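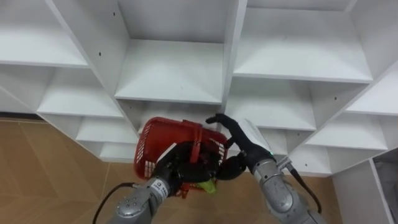 ザワツカ、年間最優秀新人と地区第1チームに選出 男子ハンドボール

男子ハンドボールの学生東部リーグは2023年6月21日(水)、昨季の個人表彰を発表し、ジルウッド大学の左バック、テオドル・ザワツカ(Teodor Zawadzka、1年)が年間最優秀新人に選ばれた。ザワツカは地区第1チームにも名を連ねた。同大の選手が1年目で両方を受賞するのは初めて。

表彰は加盟校の監督による投票で決まる。最優秀新人の投票でザワツカは2位のブルストゥティア大学のゴールキーパーを6票上回った。第1チームの左バック部門でも、上級生を抑えて最多票を得た。

ザワツカは開幕時には控えだったが、11月のジメク工科大学戦で先発に起用され、以後は最終節まで先発を続けた。得点の多くは9メートルライン付近からのロングシュートで、シーズン後半は7メートルスローも任された。守備では主に2枚目に入り、速攻の起点になる場面も増えた。

チームは前の季節に下位に沈んでいたが、昨季は上位4校によるプレーオフに進出した。準決勝ではブルストゥティア大学に延長の末に敗れた。会場のチェルビンスキ体育館には2691人が入り、同体育館で行われたハンドボールの試合としては最多の観客数となった。ザワツカはこの試合でチーム最多の得点を挙げている。

ザワツカは大学を通じて、「1年目に評価してもらえたのはうれしい。先発で出始めたころはミスが多かったが、先輩が続けてボールを回してくれた。準決勝で負けた悔しさがまだ残っているので、次は決勝まで行きたい」とコメントした。

同大の監督は「シュートの速さは入学時から目立っていたが、伸びたのは判断の部分だ。相手の守備が前に出てきたときに、無理に打たずポストへ落とせるようになった。体づくりはまだ途中で、来季は守備の中央も経験させる」と話した。

ザワツカは高校までセンターを務め、大学入学後に左バックへ移った。チームの練習は週5日で、本人は全体練習の後にシュート練習を続けているという。オフの間は上半身の筋力強化に取り組み、7月の合宿から全体練習に戻る予定だ。

ジルウッド大学からはほかに、主将の右ウイング(4年)が地区第2チームに入った。主将は今春で卒業しており、後任は合宿中に選手間の投票で決める。昨季の先発のうち卒業したのは主将とポストの2人で、残る5人は来季もチームに残る。

新シーズンは9月に開幕する。ジルウッド大学は初戦をホームのチェルビンスキ体育館で迎え、ジメク工科大学と対戦する。体育館では夏の間に東側スタンドの改修が行われ、座席が約400席増える。前売り券は8月上旬から大学の窓口とウェブサイトで販売し、一般は590円、同大の学生と中学生以下は無料。

リーグの表彰式は開幕前日に開かれる監督・主将会議に合わせて行われ、受賞者に盾が贈られる。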